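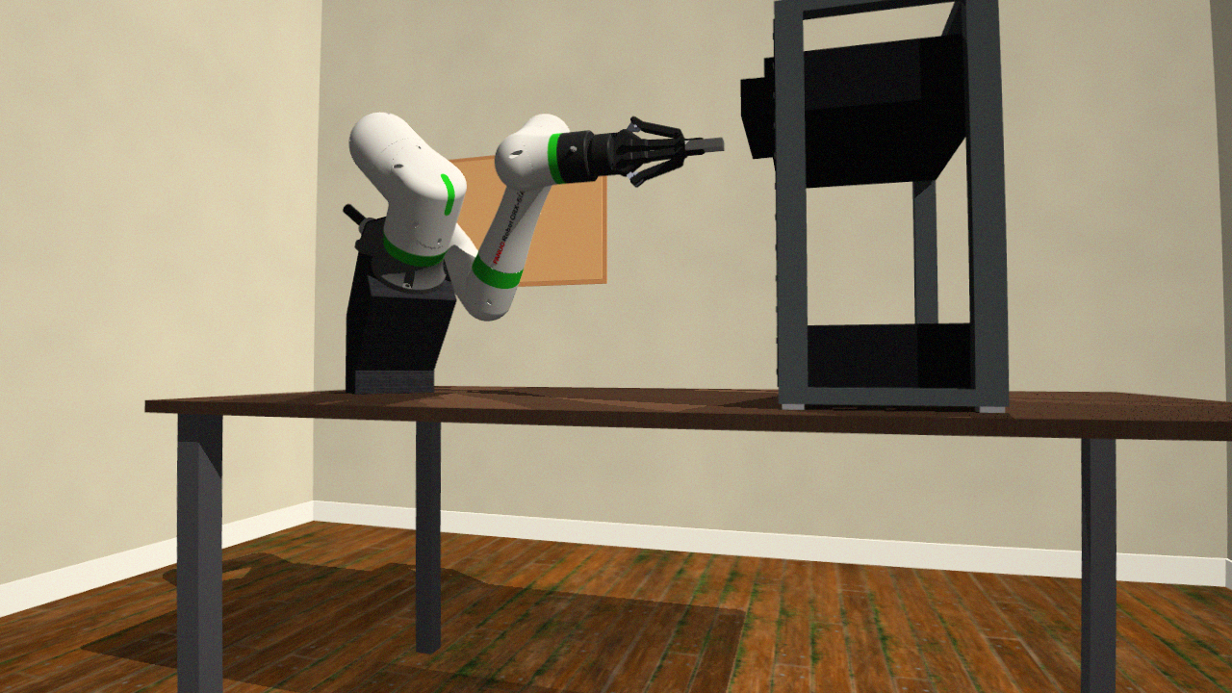 Slide 1. Open-frame rack standing on a long table, robot arm alongside. Render.

Start on time. Introduce self, then Sayaka Nakajima, who takes the questions on billing.

Subject is labelling of network cables in small offices. Scope: copper only, one floor, up to 300 outlets. Fibre is left out.

Slide 2. The old scheme at Ledeck. Outlets were numbered in the order they were fitted. When the walls moved, the numbers stayed with the outlets, so 41 ended up next to 187. Pause here. Ask who has a building like this.

Slide 3. The Plirkari scheme. Each label has 5 characters: room letter, wall digit, outlet digit, panel letter, check digit. Read the example out slowly. The check digit catches a swapped pair, which was our most common error. It does not catch a wrong room.
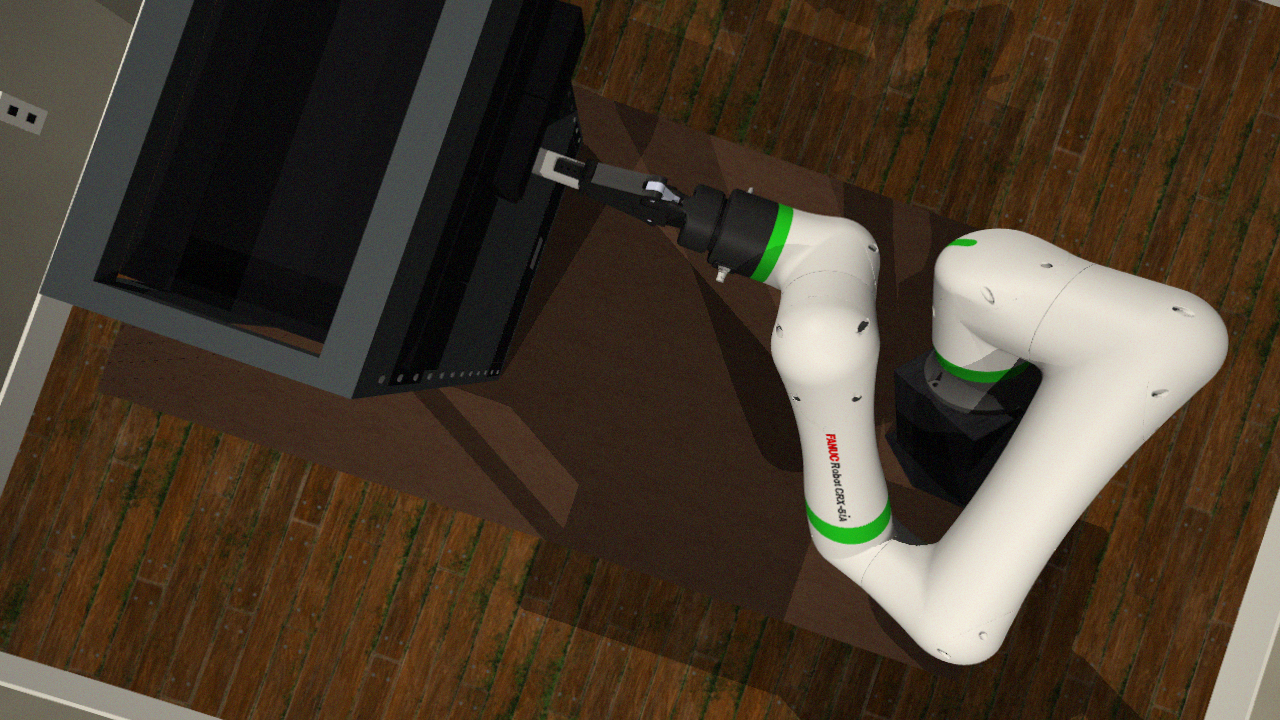
Both ends of the cable carry the same label. The patch lead does not, as it will be moved. Alten labelled the leads as well, and after 6 months the labels on them no longer matched the records.

Slide 4. Materials. Wrap-round labels with a clear tail over the print. Flag labels snag when a neighbouring cable is pulled through. Place the label 2 cm behind the plug boot. Any closer and it lifts when the boot flexes.

Slide 5. Records. One sheet, one owner. Rongrong Yan's version has a column for the date last tested. Mention that blank means not tested, and that a dash is not allowed. Skip the sorting detail if short of time.

Slide 6. Relabelling a live site. Work panel by panel, outside office hours. Leave the old label on until the new one has been checked at both ends with a tone tracer. The Feng job was started in November and the old labels came off first. Two outlets are still untraced.

Questions. If asked about colour coding: we use it for voice only. The handout has the check digit table on the back.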